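Filed under: Workshop & Packing > Consumables > Tape and dispensers

Ticket: tape tearing badly and splitting down the roll, packing table
Opened by: Nesma Ait Brahim
Status: closed, with one bit left over

Hello all, I'm putting this in as a proper ticket because I've now grumbled about it to three different people at the kettle and it's never been written down. The tape at the packing table is driving me up the wall. You pull a length, you bring it down on the cutter, and instead of a clean snap you get a long diagonal sliver that curls back and glues itself to the roll. Then you spend ages picking at it with a thumbnail (I have no thumbnail left) and when you do find the end it peels off in a ribbon half the width it should be.

It's been worst this November, on the Lirunen orders, which need a strip over each flap and another across the label. That's a lot of tearing. I spoiled so much tape on one batch that Celine asked whether I was eating it.

What I'd already tried before opening this:

Pulling harder. Makes it worse, and the whole dispenser comes up off the table with your hand.

Pulling slower. A bit better, but you can't pack at that speed when there are 50 boxes waiting.

Swapping in a new roll from the Coste carton. Fine for the first few pulls, then the same again.

Wiping the blade with a dry cloth. No difference I could see, and I nicked my finger, so please don't do it that way.

Reply from Celine, 10.40: Is it both dispensers or just one? And is it the clear or the silver? We've got two lots of tape on the go and I'd rather not throw out good stock.

Back to me. Very fair question, and I couldn't answer it! I'd been grabbing whichever was nearest. So I cleared everything else off to the side, put the two of them next to each other with the cutters pointing at me, and went at it properly, one pull from each, turn and turn about. 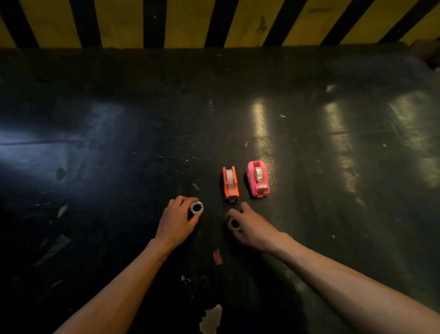 Orange with the clear tape, pink with the silver-grey, ready for the side-by-side test.

First round, with each dispenser holding its usual roll. The pink one behaved beautifully, I'll say that straight off. Straight edge nearly every time. The orange one gave me a ragged tear on the second pull and a full split on the fifth, with the strip thinning out to nothing just behind the cutter. So there's your first answer, Celine: it was the orange one, and I'd been blaming the pair of them.

That still left me not knowing whether it was the dispenser or the tape in it. I couldn't simply swap the rolls over as the cores are different and the silver one jams in the orange body (I did try, it went in at an angle and I had to lever it out with a ruler). What I did have was an old part-roll of clear in the drawer, same core size, from before we changed to Coste. Put that in the orange one and off I went again. Result: still ragged, but no splitting. Hmm! So it looked like two problems wearing the same coat.

Reply from Celine, 11.25: Try the Coste roll by hand with scissors. If it splits when there's no blade involved then it's the tape.

Did that. Pulled off a good arm's length and cut it with scissors, over and over, and it was perfectly all right until I got to a spot where the side of the roll had a little dent in it. Every time that dent came round, the tape started to split from the edge. You could set your watch by it. I went back to the carton and had a look at the others, and the rolls down one side all had the same sort of knock on the rim, as though the carton had been dropped on its corner. The rolls on the other side were fine. I've put the dented ones in a bag marked "hand use only" and stuck it on the low shelf. They'll do for bundling cardboard for recycling.

That was the splitting sorted. On to the ragged tear.

I went over the orange cutter with a cotton bud and a drop of the label remover, keeping my fingers well behind it this time, and what came off was revolting. Grey, stringy, like the stuff you get under a fridge. There was old adhesive packed right down between the teeth, which I couldn't see at all until it started lifting. It took four cotton buds. I let it air for a few minutes, put in one of the good rolls, and it tore clean. Did it again, clean. Did it another ten times because I was enjoying myself, and had one slightly wonky one, which I think was me talking to someone over my shoulder.

While I was at it I had another go at the business of the dispenser lifting off the table. The orange one is narrow and doesn't have much to hold it down, so if you pull upwards it comes with you. If you pull towards yourself, low and flat, and then twist down at the end, it stays where it is. A folded bit of the rubber drawer liner underneath helps too. The table top has a lot of wear on it and I think things slide about on it more than they used to, so I gave it a wipe down to get the bits off, and that helped as well.

Reply from Celine, 14.15: Great. Do we need a replacement dispenser or not? I have the Gravard order open and can add one.

My vote is not yet. It works. I'd sooner have a second box of cotton buds and a spare bottle of label remover, because we're nearly out and the cutters are going to gum up again. If you do end up ordering a dispenser, could it be a chunky one like the pink? It's much nicer in the hand, and my wrist noticed the difference by the end of the Lirunen batch.

What I'd like everyone at the table to do from now on, please: check the rim of a new roll before you load it, and if it's dented put it in the bag. Clean the cutter when you change the roll. Fold the end of the tape under when you leave it, so the next person isn't scratching about for it. And if you get a split, cut right back past it with scissors and start fresh. Don't try to nurse it along, it never comes right.

Reply from Celine, 14.30: Buds and remover added. I'll write to Coste about the carton, can you get me a photo of the dented rolls and the label off the side?

Will do, the label's a bit torn but the number's readable. I'm closing this for the tearing and leaving the Coste claim as its own ticket so it doesn't get lost under all my waffle. If the pink one starts playing up, add it here and I'll reopen.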